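Countertop microwave in a rented flat: is the "energy saving" advice worth anything?

Posted in Household Running Costs

Tyra Aasen

I've moved into a one-bedroom place on a Nonerine prepay tariff and I'm trying to work out which of the money-saving tips doing the rounds are real. The one I keep getting told is that I should cook everything in the microwave and never switch the oven on. My sister says this. The leaflet from Curside (my letting agent) says this. A man on the bus said it in September without being asked. Photos of the microwave below.

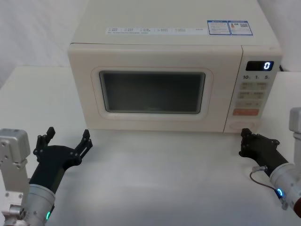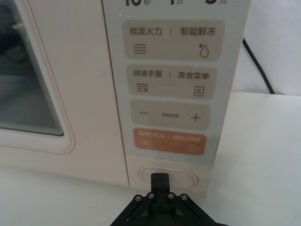
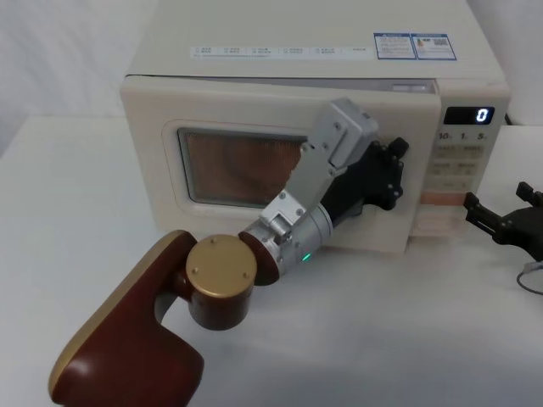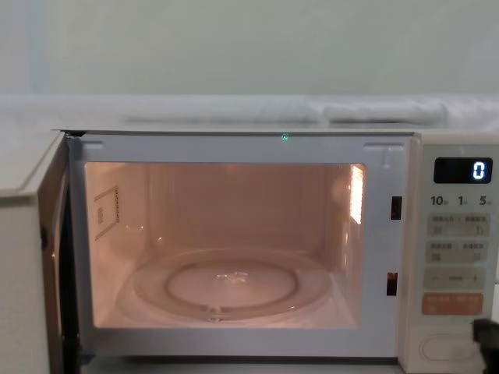 The microwave, three from the front or the corner and the last one with the door open.

What I would like to know is whether the claims stand up. The leaflet says I could save 200 a year by "switching to smart cooking", with no working shown and no mention of what they think I'm cooking now. I live alone. I have pasta most nights and a roast if my sister visits on a Sunday. I can't see how you save 200 on that unless they imagine I was running a bakery.

The leaflet also says:

Unplug everything at the wall when not in use.
Defrost overnight in the fridge.
Don't boil more water than you need.
Get a smart plug for each appliance (they sell them, what a surprise).

Are any of these worth the bother? I don't mind doing boring things if they work. I do mind doing boring things because a leaflet said so.

Also the prepay meter shows a number that goes down even when I'm out all day, and Curside's reply was "that is normal". Is it?

Dahlgren

Your instinct about the leaflet is right. Any figure for a yearly saving that doesn't say what you were doing before and what you're meant to do after is no use to you. You can't save more than you spend. Work out what you spend in a month on everything, then ask yourself how much of it could possibly be the oven. For one person eating pasta it will be a small slice.

Taking the tips one at a time:

Microwave instead of oven. True for small amounts, and the smaller the amount the truer it gets. An oven has to warm up a big metal box before it does anything for your dinner, and if your dinner is one potato that's a poor deal. For a jacket potato, leftovers, porridge, a bowl of soup or frozen peas, use the microwave. For a whole roast and a tray of vegetables, use the oven and fill it up. Nobody should be eating a microwaved roast chicken to please a letting agent.

Pasta is a different matter. You're boiling water, and water takes the energy it takes. Microwaves aren't very good at turning electricity into hot water, so a kettle will usually beat one. Boil what you need in the kettle, pour it over the pasta in the pan, put the lid on and turn the hob down. With the lid on it will simmer on a much lower setting than you'd think. If you do that most nights I'd expect it to matter more to you than anything about the oven.

Unplugging everything. Mostly not worth the bother. A modern phone charger with nothing on it uses next to nothing. Things that stay warm to the touch are worth switching off, and so are older set-top boxes and games consoles left on standby. A microwave with a clock uses a trickle all year. Switch it off at the wall if the socket is easy to reach. If you have to move the bread bin and lean over the sink, leave it alone.

Defrosting in the fridge. Sensible, and safer for meat than leaving it on the side. The saving is real but tiny. Do it because the food comes out better.

Only boiling what you need. Yes. It's the one tip on there I'd have kept. Fill the mug, tip it in the kettle, and check you're over the minimum line.

Smart plugs. No. They use a bit of power themselves and they only save anything if you change what you do after looking at the numbers. If you're curious, borrow a plain plug-in meter. Some libraries lend them. Put it on the fridge for a full day and night, as the fridge is the thing that never stops, then try whatever else you suspect. Give it back when you're done.

About the meter going down while you're out: it could well be normal. A prepay meter takes the daily standing charge whether you use anything or not, and the fridge is running all day too. What you need to find out is how much of the drop is which. Write down the credit last thing at night and again in the morning. Do it for a few days. The standing charge will often come off in one lump, at the same time each night, and the rest is what's being used while you sleep. If there's still a big amount left that you can't explain, look for an immersion heater with its switch on. In a rented flat it's usually in a cupboard, and it's often been left on by whoever was there before you. I would look for that tonight.

One other thing to check is whether there's any old debt on the meter from the last tenant. It happens a lot. If there is, it's being collected from your credit every week and it's not yours to pay. Ring the supplier, give them your move-in date and ask them straight out whether the meter is set to recover anything.

Nerketti

I saved loads by just using the microwave for everything. Pasta as well. 16 minutes and it's done, you don't even need a lid. My bill went down by 28 last month so it definitely works. Don't know why people overcomplicate it.

You can do eggs too but be careful.

Dahlgren

Was that the same month you turned the heating off? I'm only asking because one month's bill tells you very little by itself. If the weather changed or you were away for a weekend, you'd see that sort of drop with no help from the pasta. Sixteen minutes at full power is a fair bit of electricity as well. I'd like to see it against a kettle and a lidded pan.

And please don't microwave eggs in their shells, if that's what you meant by careful. They burst, and sometimes they wait until you've picked them up.

Nerketti

ok the heating was off yes

Tyra Aasen

Thank you both, mainly the long one. There is an immersion heater. It's in the cupboard behind the ironing board and the switch was on, with a bit of tape over it saying "leave". The hot water comes off a separate boiler as far as I know, so I've no idea what it was heating or for whom. I've asked Curside before touching it, in case the tape means something, and they've said someone will get back to me. I have my doubts.

I did the night and morning readings as well. One lump goes at midnight, same amount each time, and then there's a steady drop on top that's much more than I'd expect a small fridge to want. I'll do it again once the heater question is settled and see what's left.

Rang Nonerine too. No debt on the meter, they say. I asked them to put it in writing and they sounded a bit hurt.

The kettle and lid thing works fine, by the way. The pasta tastes the same. Whether it has saved me anything I couldn't tell you yet, and I'm not going to claim the 200 until I've seen it.

Dahlgren

Good. Keep the readings in a notebook with the time next to each one, because if it does turn out the heater has been running since you moved in, you'll want them when you ask Curside for some money back. Take a photo of the tape as well.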